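The Second Arm

Verna Schumacher wanted the number by four o'clock, and at a quarter past two Demetrius Szabo still had a blank cell where the number was supposed to go.

The rest of the sheet was filled in. Pulport ran a kitchen in Skudville that cooked for schools and two hospitals, and every plate that went out came back dirty. The dish room was the part of the building people quit from. In February the board had agreed to put money toward a robot arm at the end of the line, to take things out of the racks and stack them. The question in the blank cell was whether to buy one arm or two.

"Two," said Gyula Juhász, who had not been asked. He was eating a pear over the sink in the planning office. "One breaks, you have the other."

"One breaks, you have a service contract."

"Have you read the service contract?"

Demetrius had read it. Delacroix promised a technician within 37 working hours, a figure so odd that he had called to see if it was a typing mistake. The woman on the phone told him it was correct and didn't say where it came from.

He pulled his chair up to the other monitor, where Tetsuya Takeda had the simulation going. Tetsuya had built the room in an afternoon, walls and baseboards and all. He had set the rack crosswise on the table and the arm at the far end, and now he was trying it in one position after another.
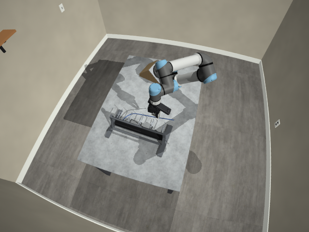 "How long does it take to set up a new rack?" Demetrius asked.

"In here? An hour. I draw it and I put it on the table."

"And in the real dish room?"

Tetsuya thought about it. "The rack is cheap. The fixture that holds the rack still is not cheap. Then somebody has to teach the arm where everything is. Then the health inspector wants to know what the fixture is made of."

Demetrius wrote "fixtures" on his pad and underlined it. There was no line for fixtures on the sheet. There was a line for the arm, a line for the gripper, a line for the stand, and a line for freight that Delphine Strickland in purchasing had already told him was too low. He had copied the layout from the last big thing Pulport bought, which was an oven. An oven came with its own racks.

"How many kinds of rack do we have?" he said.

"I modeled one."

"I know you modeled one."

Gyula threw the pear core away. He had run the dish room for eleven years before his knees sent him upstairs. "The Bestus racks, the tall ones from the hospital side, the old ones nobody will throw out. And the bent ones. Are you counting the bent ones?"

Demetrius called Delphine. She picked up on the first ring and he could hear her typing.

"If I wanted three fixtures for the arm," he said, "made up in stainless, what would I be looking at?"

"Who's making them?"

"I don't know. Somebody local."

"Then I don't know either. Last time I had a bracket made for that conveyor it was 3,000 dollars, and it was a bracket."

"For one?"

"For one. Did you fix the freight?"

He said he was fixing it. He typed a new figure for freight while she was still on the line, then put in three fixtures at the price of the bracket. The total at the bottom turned red. He took out the second arm and it went black again, with a little left over.

Tetsuya had swung the view down to the side of the table, closer in, to look at the clearance between the fingers and the rack. 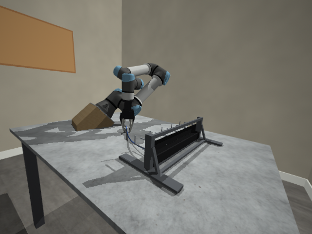 The arm and rack in Takeda's simulated dish room.

"Can it reach the whole rack from there?" Demetrius asked.

"I haven't finished checking. Maybe the stand has to move."

"Does moving the stand cost money?"

"In here, no."

Demetrius looked at the screen for a while. The table had a marble top, which he supposed was just what the program came with. The real one would be steel, and there would be a drain under it and a wet floor and Gyula's old radio on the shelf. He added a line for floor work and put a zero in it, then changed the zero to a guess. The leftover money went away.

"You're taking out my second arm," Gyula said. He had come around behind the chair.

"I'm moving it to next year."

"Next year they'll say the first one works fine, so why do you need another. Or they'll say it doesn't work, so why do you need another."

"That's probably right," Demetrius said.

"So ask for two now."

"If I ask for two now with no fixtures, they'll have two arms and nothing to hold a rack. I'd have to go back to Verna in the fall and explain it."

Gyula considered this. He had been in Verna's office in the fall before. "Put the fixtures first on the list," he said. "Above the arm. She cuts from the bottom."

Demetrius moved the line up. It looked strange there, three stainless fixtures ahead of the machine they were for, but he left it. In the blank cell he typed a 1. Then he opened a note on the cell and wrote that a second arm would be requested the following year, pending results – and deleted "pending results," and saved it.

It was ten to four. Tetsuya asked if anyone had the measurements for the tall racks, and Gyula went downstairs to find a tape.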